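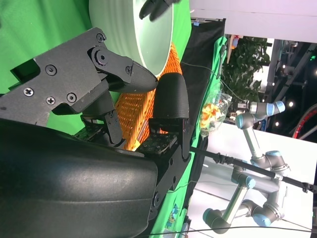

Fingers open at the table, with the second arm folded on the right.

Gripper fault: what we know so far

Members who use the tabletop arms will have seen the notice on the door. The large gripper at the Bornano workshop is out of general use until its release fault has been fixed. It can still be run by staff, at reduced speed, with a second person at the stop button.

The fault first showed in September, during a long run of picking soft toys out of a basket. The controller reported the fingers as open when the upper one had stopped short. The arm then moved off as if it had let go. A toy was dragged over the rim and a bowl went on the floor. There were no injuries, but the person resetting the table had a hand close to the basket at the time, so it went in the safety book.

Nazanin Nikzad went through the logs and found the same false reading 2 more times in the 390 picks before it. Both had been put down to a bad grip and cleared without a note. Please write these down, even when the arm carries on normally.

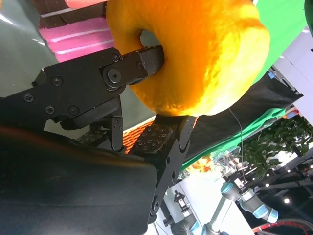
Prerkberg, Dec 9, 2023

Ring-shaped toys are the awkward ones. With the upper finger through the hole and the lower one pressed against the underside, the toy can stay hooked if the fingers don't open the whole way, and the force reading on its own doesn't show it. Flat or solid items mostly drop out, which may be why the fault went unnoticed for so long.

The cause looks to be play in the upper finger joint. Rakier, who supplied the gripper, have asked us to check the pivot bolt and the plate screws every 200 picks – we had been doing it every 2000. They are sending a replacement linkage. Hyun has also changed the release routine so that the arm waits and checks the finger position twice before it lifts away.

Until the new part is in:

Keep hands out of the basket and away from the bowl unless the arm is stopped, and not merely paused.
Leave the ring toys out of unattended runs.
If something hangs on the finger, press stop before reaching for it.

The smaller arms use a different gripper and can be booked as usual.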